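Marwa Salem won the Murnville council's north ward seat in November by 18 votes. A first count had her ahead by 2, and the recount took most of an afternoon. She had never run for anything before, and she still works mornings at Pirnex, the parts supplier on the edge of town, where she has been in the shipping office for nine years.

We met at her kitchen table after her shift. She had the ward map open in front of her and a pile of mail she had not gotten to.

"I didn't have a victory speech," she said. "I went home after the first count and made dinner. When the clerk called with the final number I had to ask her to repeat it."

## The bus route

Her campaign was mostly about one thing, the evening bus. The council cut the last two runs on the north route the spring before the election, and people coming off the late shift at Pirnex lost their ride home. Salem started collecting signatures in the parking lot. She had 200 of them before she filed to run.

"I took the petition to a council meeting and got three minutes," she said. "They thanked me and went on to the next item, which was the fence at the ball field. I sat there for the whole fence discussion. It went 90 minutes."

She said she did not blame the members for the fence. It had been on the agenda twice already and the neighbors on both sides wanted it settled. What bothered her was that the bus cut had been approved as part of the budget, with no separate vote, and several members told her later they had not noticed it.

"One of them said it to me at the grocery store. He said, 'I voted for the budget, I didn't vote to cut your bus.' I told him it was the same vote."

## Her opponent

The seat had been held for three terms by Mounir Bennani, who owns the building supply store on Ouazzani Street. The two of them knew each other before the race. Salem bought her porch lumber from him.

She described the campaign as polite. They appeared together once, at the library, and agreed on road repair and on most of the zoning questions. They disagreed on the bus and on the Sama lot, the vacant parcel behind the old depot that the town has owned for years without deciding what to do with it. Bennani wanted to sell it. Salem wants to hold on to it until the council has a plan for parking and transit on that side of town.

"He had a buyer, and I understand the argument," she said. "It's money this year. But once it's sold, the town doesn't have any other flat land near the depot. If we want a place for a bus to turn around, there it is."

Asked whether she could have won without the bus issue, she said no.

"I don't think I would have run. I'm not a person who wanted to be on the council. I wanted the bus back, and then it was filing week and there was one name on the list."

She knocked on doors from four in the afternoon until it got dark. Her daughter kept the list of which houses had been visited. The apartments by the creek were the hardest, she said, because the front doors lock and most of the buzzers are broken. She ended up standing near the mailboxes at the time people came home.

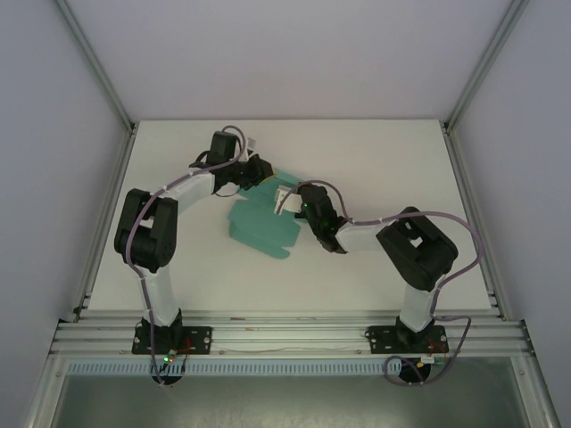
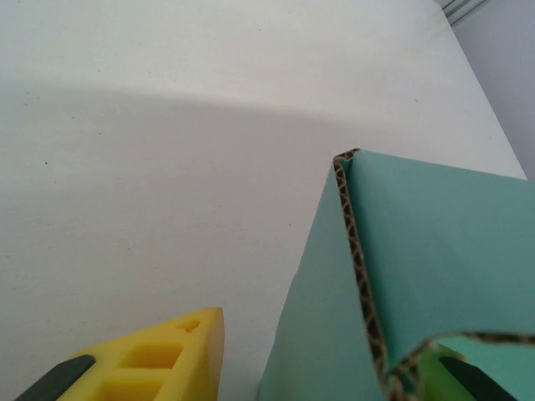
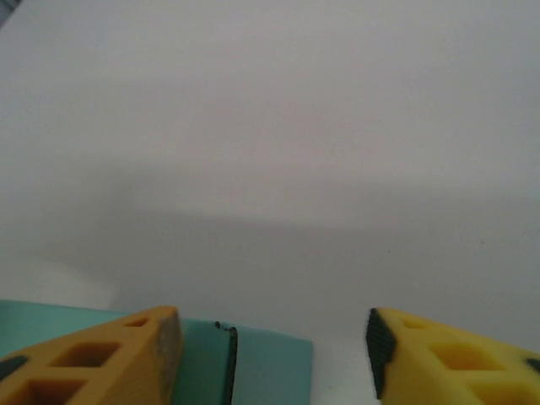
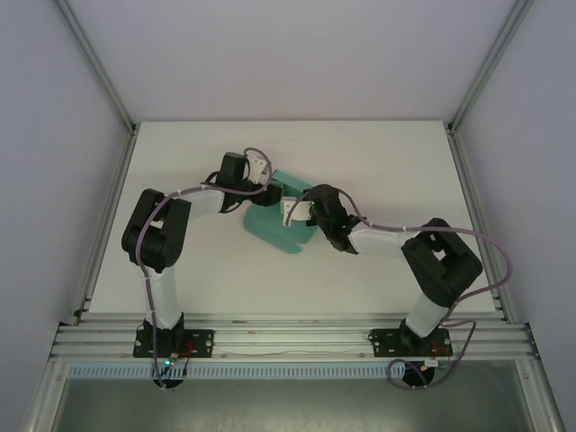 Bennani said by phone that he accepted the recount and had no plans to challenge it. He still thinks selling the lot is the right decision, and he said he expects the new council to come around to it when the next budget is drawn up. On the bus, he said the evening runs had been close to empty on most nights and that the money went to plowing, which every ward uses. He said he would have looked for a smaller van if the contract had allowed it.

Salem had heard the point about empty buses before. She said the ridership numbers were taken over the summer, when one of the Pirnex lines was down and the late shift was short.

"I asked for the winter numbers and there weren't any. So that's my first request, a winter count. If it comes back and there's four people on the bus, then I'll have to talk about a van. I'm fine with a van."

## What comes next

She has been given a seat on the budget working group, where the bus contract will come up first. It meets at seven in the morning, the hour her shift starts, so she has traded hours with a coworker through the end of the contract talks.

The pay for a council member in Murnville does not cover much more than gas. Salem said she had not looked it up until after she was elected.

Some of the people who signed her petition have already called to ask when the bus will be back. She tells them the contract has to be reopened and that the company needs notice to add a run. She does not give them a date.

"They're not happy with that, and I wouldn't be either," she said. "I was on their side of the table a few months ago with my three minutes."

She has one other item she wants on an early agenda. She would like the budget document to list every service being reduced on a single page at the front, and she has drafted the wording herself. The clerk has it now and is checking whether it can be done by motion or needs an ordinance.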